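4. Installing the Plasura under-sink filter

Revised Mar 13, 2022. Replaces the earlier sheet supplied with part 817.

This section covers mounting, connecting and flushing the filter unit. Read it through before you shut off the water. For hard-water areas, see section 6 first, as the pre-filter has to go on before the main housing.

4.1 What you need

Filter housing (part 1478)
Mounting bracket with four screws
Feed valve, inlet side
Quarter-inch tubing, blue and white
Iserwood faucet, if you ordered the separate tap
Drill, adjustable wrench, tubing cutter, bucket, pencil

Tubing can be cut with a sharp utility knife if you have no cutter. Scissors crush the end and the fitting will leak.

4.2 Mounting the bracket

1. Clear the cabinet and wipe down the side wall.
2. Hold the bracket against the wall with the arrow pointing up. Leave at least two inches between the bottom of the housing and the cabinet floor so the cartridge can drop out when it is changed.
3. Mark the four holes and drill them shallow. Cabinet walls are often thinner than they look.
4. Fasten the bracket. Do not hang the housing yet.

Note: On the right-hand wall, the inlet will face the back of the cabinet. Turn the head around before you connect anything. The flow arrow on the head must point away from the cold supply.

4.3 Connecting the cold supply

CAUTION: Connect to the cold line only. Hot water damages the cartridge and voids the warranty.

1. Close the cold shutoff under the sink and open the kitchen faucet until it stops running.
2. Put the bucket under the shutoff and loosen the supply hose.
3. Thread the feed valve onto the shutoff by hand, then reconnect the supply hose to the top of the feed valve. Check that the rubber washer is in place on both ends.
4. Tighten a quarter turn with the wrench. More than that can split the washer.
5. Push the blue tubing into the feed valve until it stops, then pull back on it gently. It should not move.
6. Push the other end into the inlet on the filter head.
7. Run the white tubing from the outlet to the filtered water tap. Avoid sharp bends.

Trim the tubing to length only after the housing is on the bracket. A little slack makes cartridge changes easier.

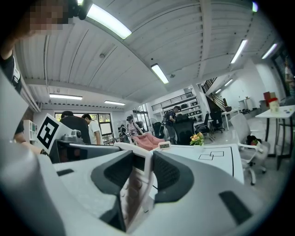

One owner wrote in to say the quarter turn in step 4 was too little on an older brass shutoff, and that the joint dripped overnight until it was given a second quarter turn. If you have an older valve, dry the joint, lay a paper towel under it and look again in the morning. Tighten in small steps. If it still drips, replace the washer.

4.4 First flush

1. Hang the housing on the bracket and hand-tighten the bowl.
2. Open the filtered water tap.
3. Open the cold shutoff slowly. Air will spit from the tap for a minute or two.
4. Let the water run for 15 minutes. The first water may be gray from carbon dust. Do not drink it.
5. Close the tap and check every fitting with a dry finger.
6. Wait one hour and check again.

Cloudy water that clears from the bottom of the glass up is trapped air and is harmless. It can last for several days.

4.5 Changing the cartridge

Change the cartridge after 900 gallons or once a year, whichever comes first. Write the date on the label inside the cabinet door. Households on well water may need to change it sooner.

1. Close the feed valve and open the filtered tap to release the pressure.
2. Unscrew the bowl with the plastic wrench. It will be full of water.
3. Discard the old cartridge and rinse the bowl. Do not use soap.
4. Check the O-ring. Wipe it, coat it lightly with silicone grease and seat it in the groove.
5. Fit the new cartridge, replace the bowl and repeat the flush in 4.4.

CAUTION: Do not use petroleum jelly on the O-ring. It swells the rubber.

If the cabinet is on an outside wall of an unheated house, drain the housing in November and leave the bowl off until spring.

Replacement O-rings are sold under part 83 and come in packs of two.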